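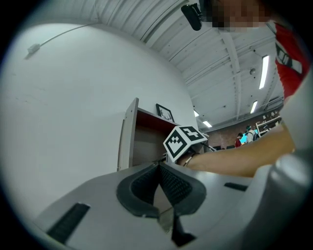 The Grulus hand-held gripper, seen from its own camera, with the marker cube above the finger pad.

Checking and Resetting a Grulus Hand-Held Gripper Before a Recording Day

The quick-start sheet says the Grulus is ready to use out of the box and needs "minimal upkeep." I have looked after ours since May and I would not go by that sheet. Most of the bad recordings I have had to throw out came from a cube that had shifted, a dirty lens or a pad that was no longer gripping. The software was blamed every time.

Set aside 20 minutes. You need a lens cloth, a soft toothbrush, rubbing alcohol, the small hex key from the case, a fine paint marker and a plain wall.

1. Power down and pull the cable

The manual lets you clean the pads with the unit live. Don't. Squeezing the fingers while the logger is running writes junk into the next session, and the Sandudach logger will not warn you.

2. Clean the lens

Breathe on it, wipe from the center out, stop. Skip the lens spray Grutaneck sells alongside the gripper. I tried one bottle and got streaks. The lens is a wide fisheye, so the corners of the picture are always going to be black. People write in asking how to get rid of that. Leave it alone. What you are looking for is haze or a smear inside the circle.

3. Brush out the finger pads

The dark V-shaped pad has a mesh texture, and the texture fills up with lint and skin oil. Brush along the V from the open side toward the point, then wipe with a cloth barely damp with alcohol. Let it dry completely. If the mesh feels slick when you drag a thumbnail across it, the pad is finished and no amount of scrubbing will bring it back.

Grutaneck claims 602 hours per set of pads. I have no idea what they were picking up. We get a good deal less out of ours, and cardboard is the worst offender. Keep a spare set in the case.

4. Check the marker cube

Take hold of the cube with two fingers and try to twist it. There should be no movement at all. If there is, tighten the screw underneath until it stops and then give it a quarter turn. Any more and you will strip the plastic, which I have done.

Now look at the black-and-white codes. Each face has its own pattern, so a cube that goes back on rotated will still look fine to you and will be wrong to the tracker. Put a paint dot on the base and a matching dot on the mount, well away from the codes. The manual has no alignment mark and Grutaneck told me none was needed.

Scratched or shiny codes should be reprinted on matte paper. Glossy labels under tube lighting are hopeless.

5. Watch your wrist and sleeve

Hold the gripper the way you will hold it for the job and look at the preview. Your forearm may well sit right behind the cube. That alone causes no trouble for us, but a loose cuff can slide over a face of the cube, and so can a big watch. Push sleeves up past the elbow.

6. Run the tracking test

Plug back in, start the logger and point the cube and camera at the plain wall. Open the tracking page and run the 100-sample test. The box says "PASS" at a score of 48. I think that is far too generous. Vinh Tiêu, who trained me on this unit, runs the test twice, once facing the wall and once facing the busiest part of the room, and compares the two. If the second score drops sharply, go back to step 4 before you touch any settings.

Do not press Auto-Calibrate to fix a poor score. As far as I can tell it averages the error in and hides it until the next restart.

7. Squeeze test

Open and close the fingers slowly several times. You want an even pull all the way and no click. A click near the closed end usually means grit in the slide. Blow it out with a hand pump. Canned air is too cold and too strong for this.

Problems

Tracker drops out when you turn: one cube face is scratched, greasy or catching glare. Swap the cube first.

Preview looks soft on one side only: fingerprint. Clean again before you return the camera like I did.

Fingers close unevenly: check that both halves of the pad are seated. The Lưu replacement pads fit, but the edges need a little trimming.

Logger freezes on start: unplug, wait, plug in. I have seen three firmware notes promising a fix and it still happens, mostly on Friday when everyone is trying to finish.

Write the test score on a strip of tape inside the case lid, and cross out the old one.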